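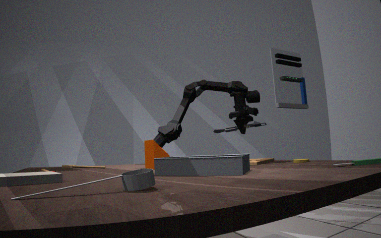

The Andlow simulated bench, with arm, gripper, tray and a long-handled pot. Render: Andlow

Newsroom | Robotics & Automation | Product News

Andlow Opens Its Gripper Comparison Bench to Outside Teams, Including Ones Whose Grippers Are Better Than Andlow's

PRIDITVILLE, January – Andlow, which makes control software for small robot arms and has strong feelings about kitchenware, today released the simulated test bench it uses to compare grippers and controllers. The bench is called Salinas. It runs on an ordinary workstation, it is free for schools and research labs, and it has been humbling the company's own engineers since last spring.

Salinas puts a jointed arm at a round-edged brown table with a long open tray in front of it and a spread of objects of awkward shape: a pot with a thin handle, a flat board, a small block, a stick, a rod. Users choose a gripper, choose a controller, pick a task and press start. The software then repeats the task 200 times with small changes to the starting positions and reports how often things ended up where they were supposed to.

"Every gripper on the market can pick up a cube," said Shadi Farah, who leads testing at Andlow. "We have seen the videos. They are lovely videos. We wanted to know what happens when you hand the same gripper something long and skinny that would much prefer to spin."

The release includes five gripper models and two controllers. One controller is Andlow's own. The other, Danier, is a plain position controller the team wrote in an afternoon so there would be something to beat. In the first full comparison, using a parallel gripper and a thin tool to be set down lengthwise in the tray, Andlow's controller completed 87 percent of its runs. Danier also completed 87 percent. The company has chosen to publish both figures and has asked its sales department to stop calling.

The gap opened up on the pot, where the handle punishes a poor grip early and often. Andlow's controller finished ahead there, and the full results are included with the download, along with the runs in which it did not.

"Somebody suggested we drop the thin tool from the report," Farah said. "I suggested we fix the wrist settings. We compromised and I fixed the wrist settings."

Teams can bring in their own gripper model, swap the arm, move the virtual camera or change how slippery the objects are. Scoring stays the same for everyone. A run counts only if the object comes to rest inside the target area and the arm returns to its start position without touching anything on the way back. Near misses are logged as misses. An early version gave partial credit, and it was removed after a gripper that had never closed scored well for effort.

Salinas does not predict exactly how a gripper will behave on real hardware, and Andlow would like that sentence to survive into any coverage. Friction in particular is a simplified model. The company recommends using the bench to sort a long list of options into a short one, then buying or borrowing the short one.

The first 100 teams to register will get setup help from the people who built the bench. An online walkthrough is planned for Monday at 10 a.m., with Farah running the arm live on tasks chosen by the audience. Requests involving the pot will be accepted.

About Andlow
Andlow develops control and testing software for light robot arms. The company is based in Priditville.

Media contact: Shadi Farah, Andlow Testing Group

Tags: grippers, simulation, controllers, benchmarks
87 shares | 5 comments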